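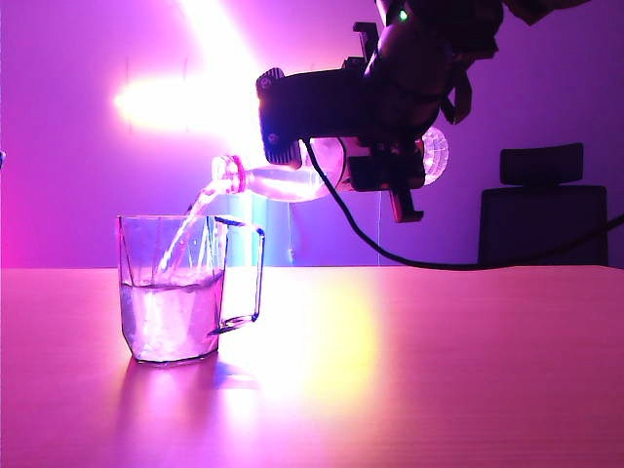
2 min read

Notebook, pouring cell, April

Good day on the cell, so writing it up while it's fresh. The Bredness arm is back on its bench and it is pouring water again, bottle into clear mug, and I could watch it all afternoon!

Started with the cable. The slim black one under the gripper had been clipped tight to the forearm, and every time the wrist rolled over for a pour it pulled at the plug. Took the clips off and let it hang in a long loop behind the bench instead. Ran the tilt by hand at crawl speed, then at working speed, and the plug stays put. Whoever sets this up next, please leave the slack in, however untidy it looks.

Then the lower bracket. Both screws had backed out a little (a dab of threadlock this time, the blue sort from the Geerts drawer). Once it was snug I taught the grip position again, because the bottle now sits a touch further back than it did before the strip-down. Saved as a new position, old one kept under the old name.
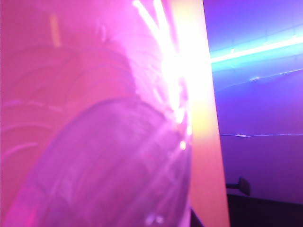
The wrist camera was the other half of the job. It had been left on auto exposure, and with the coloured lights on it kept hunting, so the picture pulsed all the way through a pour. Fixed it at 200 and it settled straight away. The white glare still burns out whatever is next to it, and anything close to the lens is a blur, but the colours hold steady from one run to the next, and that's what the Nidgate software wants. Lovely to see the preview sit still for once.

Pour settings as left: 500 ml bottle, tilt slowed down for the last part, mug no more than half full. There's a 2 second pause before the arm tips back, so the neck can drip into the mug and the bench stays dry. I tried it without the pause and had to fetch a cloth.

Still to do:
wipe the gripper plate and look at the ridges for wear
print a stop for the mug so it goes back to the same spot
ask Trirkberg if they have a spare cable the same length
copy the new positions to the shared drive before anyone updates the controller

Powered down at the wall, bottle emptied, mug on the draining rack.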